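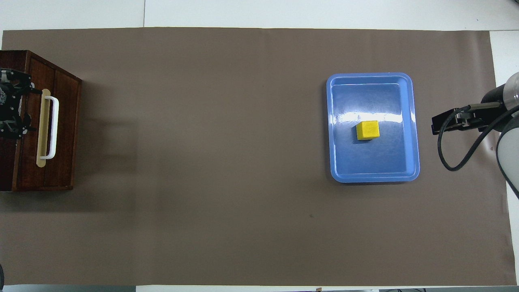

The whole job laid out: cupboard at one side, tray and yellow block at the other.

I get asked for my teaching tips every time somebody new starts at the workshop, and I always end up gabbling them over a cup of tea and forgetting half. So I've written them down, mostly for people who have an arm or two on a bench and want to show it a simple job by hand or with a remote. We call our practice job Alstead (all our jobs get a name off the same old road map) and it's as plain as they come. Open the cupboard, pick the yellow block out of the blue tray, pop it in the cupboard, shut the door. You'd be amazed how long a person can spend getting that wrong!

Cover the table first

A white tabletop is lovely for making pastry and a pain for this. I lay brown paper over ours, one big piece, and smooth it from the middle outwards with the side of my hand. Parcel paper is fine if it's wide enough. Don't fuss over the odd wrinkle near the edge, but do get the middle flat, as that's where you'll be carrying things across. Pull off any bits of tape that have gone furry and start again with fresh.

If your paper gets a mark on it, leave it alone or change the sheet between batches. What you don't want is to swap it halfway through, so that half your goes have the mark and half don't. I did exactly that in May and had to bin a whole afternoon's work.

Shiny trays

A glossy plastic tray throws back every light in the ceiling. You can spend all day moving lamps about, or you can accept it. I've gone both ways. These days I wipe the tray with a dry microfibre cloth, no polish, and shift it a little between goes so the bright streak isn't always in the same spot. If it's really bad, a sheet of baking parchment pinned up under the lamp softens things (only with cool LED lamps, please, never near anything that gets hot).

Pick the block colour to stand out from the tray. Yellow on blue is about as easy on the eye as you'll find. We tried green for a week and I had a headache by the Wednesday.

Practise without recording

Do the job with your own hands first. Properly, standing where the arm stands, using just finger and thumb. You'll notice you tip your wrist a certain way to get past the rim, or that you reach for the handle from the wrong side. Then do it a few times on the remote with nothing being saved. I tell beginners to keep going until they're bored, and then record. Bored hands are smooth hands.

Stojan Stoyanova taught me to talk out loud while I drive: "over, down, close, wait, up." I felt a right lemon at first. It does stop you rushing, though, and the "wait" is the important one. Give the fingers a moment to settle before you lift. If you whip the block up the second they touch it, you're teaching the arm to snatch.

Picking up near a rim

A block in the middle of the tray is kind to you. One close to the rim is another matter, with the fingers wanting the same bit of space as the plastic. Come in from above where you can. Go slower for the last inch or so, and if a finger touches the rim, stop, back off upwards and carry on. I keep those goes, by the way! A go with a small wobble and a tidy recovery is worth having, as long as you don't end up with a pile of wobbles and nothing else.

Lift straight up until you're well clear, and only then go sideways. Dragging a block over the edge is the commonest bad habit I see, and I've had it myself.
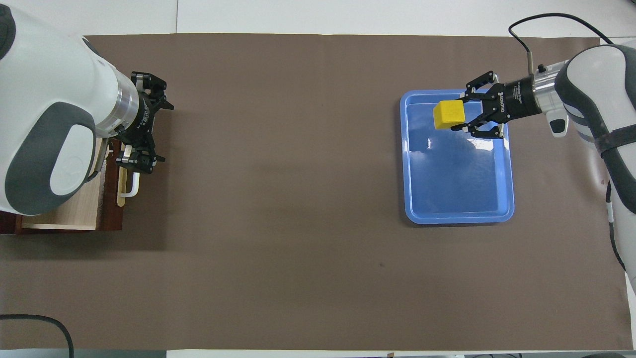 Block in the fingers, just over the tray.

Two arms, one brain

With two arms you've got a left and a right remote, and it is very much patting your head and rubbing your tummy. My advice is to let one arm rest while the other does its bit. Leave the left one by the cupboard, leave it be, and drive the right. Then swap your attention over. Later on you can have both moving together, but I wouldn't in the first week.

Park the resting arm in the same sort of place each time. It doesn't need to be exact to the hair, just don't have it up in the air on one go and down by the table on the next.

Handles

U-shaped bar handles are the friendliest. Get a finger behind the bar, close gently, and pull in the direction the door wants to go, which for a hinged door is a curve. People pull straight back and wonder why the cupboard shuffles across the table. A bit of non-slip matting underneath, the stuff for lining kitchen drawers, sorts most of that out. So does a bag of rice inside at the back, if there's room for it.

Check the screws on the handle before you start. They work loose with all the tugging, and a rattly handle teaches funny habits.

Cables

Have a look at every cable with the arm at full stretch and again with it folded up. You want a loop with enough slack to reach, but not so much that it sweeps across your tray like a skipping rope. Soft hook-and-loop straps are better than zip ties because you'll change your mind. I certainly do.

How many goes, and what to bin

For Alstead I saved 182 goes and kept 80 of them. That sounds wasteful and I suppose it is, but I'm picky. Out went anything where I'd dithered, anything where my sleeve got in, and every single one I did straight after lunch. Before that we'd done a job called Cundar where I kept the lot, and I wish I hadn't. It learned my dithering beautifully.

Move the block between goes. Middle, corner, turned a bit, near the rim. I used to do this by eye and found I was putting it in the same two spots without noticing, so now I roll a die and have a little chart taped to the wall. Any old die from a board game will do.

Write a line after each go while you remember it. I use a Povari notebook, the sort with squared pages, and put a tick, a cross or a squiggle. Squiggle means watch it again tomorrow with fresh eyes.

Last bits

Keep a spare block or two in a drawer. Take your bracelets off. Stop after an hour and have a biscuit somewhere else, crumbs on brown paper are a nuisance.

I'll do Fajardo next, which is the one with the lids, once I've got the hang of it myself.

Written up 10 December 2022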